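Mardi 12/07/2022

Ça y est, j'ai fini Trillholm ! À une heure moins le quart du matin, les pieds gelés malgré la saison (j'avais laissé la fenêtre ouverte et je n'ai pas voulu mettre en pause), et je suis restée devant le générique jusqu'à la toute dernière ligne. Je ne fais jamais ça. J'avais envie d'écrire tout de suite, puis j'ai dormi, donc voilà, j'écris à la pause de midi avec un sandwich dans l'autre main.

Je l'avais acheté en janvier, pendant les soldes, sur les conseils de Nhung, et il dormait dans ma bibliothèque depuis. J'avais lancé la première heure une fois, un soir de fatigue, et j'avais trouvé ça mou : une barque, du brouillard, un vieux passeur qui parle trop. Quelle erreur ! Il suffisait de tenir jusqu'au phare. Dès qu'on récupère la corne et qu'on comprend que chaque note déplace la marée, tout s'ouvre, les îles se rejoignent, on revient sur ses pas avec un plaisir fou.

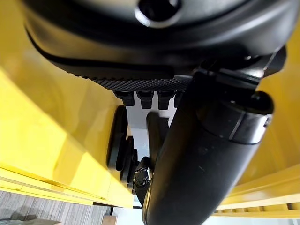 Cahier n° 5, p. 40

Je recopie mes notes d'hier soir, prises n'importe comment au dos d'une enveloppe :
– la grotte aux cloches, refaire sans la lanterne
– demander à Yogesh s'il a trouvé la deuxième fin
– le thème du village englouti !!! (retrouver le nom du morceau)
– il me manque 3 coquillages, dont un sûrement sous la jetée nord

La grotte aux cloches, justement. J'y ai passé toute ma soirée de dimanche et je crois que c'est la plus belle énigme que j'aie résolue depuis des années. On entend la réponse avant de la voir. J'avais tout noté en petits traits, grave, aigu, aigu, grave, et je me trompais toujours au même endroit, jusqu'à ce que j'enlève la musique dans les options. Il y avait une cloche très lointaine, derrière les autres, que je n'avais jamais entendue ! J'ai crié toute seule dans le salon. J'ai envoyé un message vocal à Nhung, qui m'a répondu par un point d'interrogation (elle était au cinéma).

Yogesh, lui, n'aime pas la fin. On s'est écrit longuement ce matin dans le bus. Il trouve que le passeur aurait dû rester sur le quai et que la dernière traversée est trop longue. Moi je l'ai adorée, cette traversée, on ne fait rien que ramer et écouter, et on reconnaît une à une les mélodies de chaque île. Bon, je lui accorde que le dialogue au milieu tombe à plat. Et que la carte est franchement pénible, toujours orientée de travers, avec des noms minuscules. J'ai joué la moitié du temps collée à l'écran. 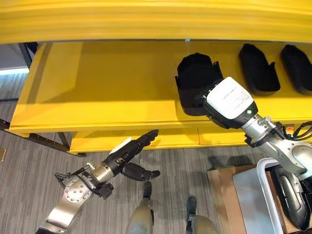 Et puis il y a le combat contre la gardienne, le seul vrai combat du jeu, et je comprends que des gens aient abandonné là. Je l'ai recommencé je ne sais combien de fois samedi. Elle a 300 points de vie, on a une rame et une corne, débrouille-toi ! Le truc, c'est de baisser la marée au moment où elle plonge : elle s'échoue et on a le temps de la frapper. Je l'ai compris en me trompant de bouton. J'étais tellement contente que j'ai oublié de sauvegarder, et j'ai dû refaire toute la descente de l'escalier.

Ce qui me reste surtout ce midi, c'est la musique. Je l'ai fredonnée sous la douche, dans le bus, et Rekha m'a demandé à la machine à café ce que je chantais. Je lui ai tout raconté, beaucoup trop longtemps, elle avait une réunion. Elle n'a pas de console mais elle a un ordinateur qui devrait le faire tourner, je vais lui prêter ma manette.

Pour la suite j'hésite. Teodoro me pousse vers Stonance, qu'il a fini deux fois et dont il parle avec des étoiles dans les yeux, des puzzles dans une carrière abandonnée, ça me tente énormément. Mais j'ai aussi envie de recommencer Trillholm depuis le début, maintenant que je sais écouter. Il paraît que le passeur siffle déjà toute la solution du phare dans la première scène, celle que je trouvais si molle !

Ce soir : les coquillages. D'abord la jetée nord, à marée basse, et après je remonte vers le moulin. Penser à racheter des piles pour la manette avant que ça ferme.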